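Robotics and Automation › Product Evaluation › Research Article

4. Evaluation of the Hivine Bimanual Garment Kit

4.1 What the kit includes

The Hivine kit is sold to laboratories and small laundry services that want to start work on cloth handling without building their own cell. It comes as one order with two arms, a rail, two parallel grippers, a camera at each wrist, and a software package that the maker calls Tunthorpe. The buyer supplies the computer, the enclosure and the garments. We bought our kit at the normal price and had no contact with the maker before the tests, except for one question about shipping.

Assembly took four working days. Most of this time went to the alignment of the two arms on the rail, for which the manual gives only one drawing. The arms must be fixed with their bases parallel, and a small error at the base becomes a large one at the fingertips. We recommend that new users check this with a straight edge before they run the calibration program, because the program will accept a poor alignment without any warning.

4.2 Workspace and garments

We placed the arms in front of a white tabletop with light-coloured walls on three sides. At the back of the table is a wooden rack with clothes hangers, and next to it a white mesh basket. Figure 3 gives the arrangement, with a salmon-pink cloth on the table between the two grippers.

The colour of the background was chosen with some care. Tunthorpe separates the cloth from the table by colour first and by depth second, so a pale garment on a pale table is the difficult case. We kept the white table in all tests and did not use the dark mat that the manual suggests. A customer who runs a laundry will not change the table for each shirt, and we wanted our results to be useful for this customer also.
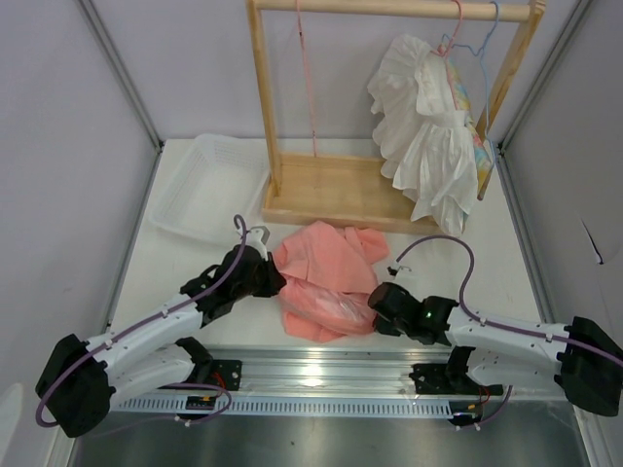 Figure 3. Workspace with both arms of the kit mounted on the rail.

Can the kit be used with only one arm?

It can, but the software then offers only the pick and drop functions, and the folding and hanging functions stay locked until a second arm is detected.

4.3 Procedure

Each trial started with one garment dropped on the table from the same height. The operator then pressed the start key and did not touch the cell until the program reported success or failure. We defined three tasks. In the first, the arms had to pick up the garment and hold it clear of the table. In the second, they had to spread it flat. In the third, they had to put it on a hanger and place the hanger on the rack. The third task is the one that the maker shows in its advertising, and it is the reason most buyers will consider this product.

We completed 2,634 trials in total. Of these, 400 were used to tune the settings of the grasp planner and are not included in the results. The settings were then frozen. Any trial in which the operator pressed the stop button was recorded as a failure, even when the stop was later judged to be unnecessary.

4.4 Grasping

Picking up the cloth was the strongest part of the kit. The planner looks for a raised fold, brings one finger to each side of it, and closes slowly. With thick cotton this succeeded nearly every time. With thin or slippery fabric the result depended on how much material was taken between the fingers. When the pinch was small, the cloth often slid out during the lift, and the software did not always notice that the gripper was empty.

The wrist camera is a help in this situation. Its view is narrow, and at the moment of contact the fabric may fill a large part of the image, but the operator can judge from it if the fold lies between the fingers. We saved the wrist images for every trial and used them later to sort the failures by cause. 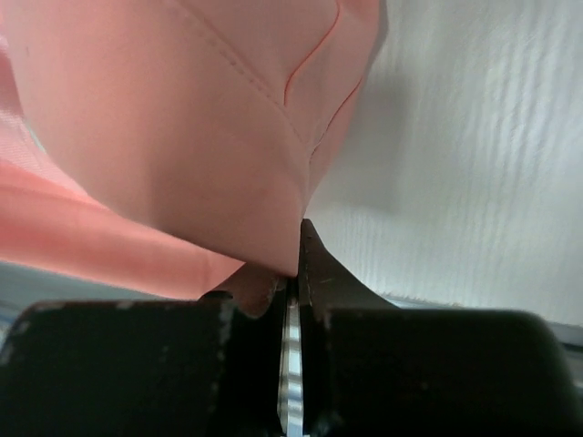
Figure 4. Wrist camera view, with pink fabric at the gripper fingers.

The sorting was done by two people who worked separately, and a third person decided when they did not agree. The most frequent cause of failure was a fold that was too shallow. The second was a grasp on two layers at the same time, so that the garment came up closed and could not be spread. This second type is more serious for a customer, as the program reports success for the grasp and the fault appears only in the next step. An option called "layer check" exists in the menu, but in our version it had no effect that we could measure.

We also compared the kit fingers with a set from another supplier, Nyaga, which have a softer pad. The softer pad held thin fabric better, but it wore quickly and left small marks on light garments. We returned to the original fingers for the rest of the study.

4.5 Wear and service life

The maker states that the fingers should be replaced after 4,000 closing cycles. Our set did not reach this number, and we cannot confirm or reject the claim. We can say that inspection of the finger surface should be part of the weekly routine — a rough edge can catch a thread and pull it. The manual does not mention this.

Cables need attention as well. They are held along the arms by clips and must have enough slack for the full movement of the wrist. If the loop is too short, the arm stops before its limit and gives an error message about the motor, which sent us in the wrong direction for most of a day.

4.6 Summary for buyers

For research groups, the kit is a reasonable purchase and saves much mechanical work. For a laundry service we would advise waiting for a newer version of Tunthorpe, mainly on account of the layer problem. The hanging task remains slow and needs an operator nearby. Our settings files can be requested from the corresponding author, Nikola Jasińska.

Contact the editors | Copyright and permissions | Back to top

Related articles
Cable routing for rail-mounted arms: a practical note
The Mukallow fabric set: garments for repeatable handling tests
Soft and hard finger pads compared on thin textiles
Detecting double layers before the fold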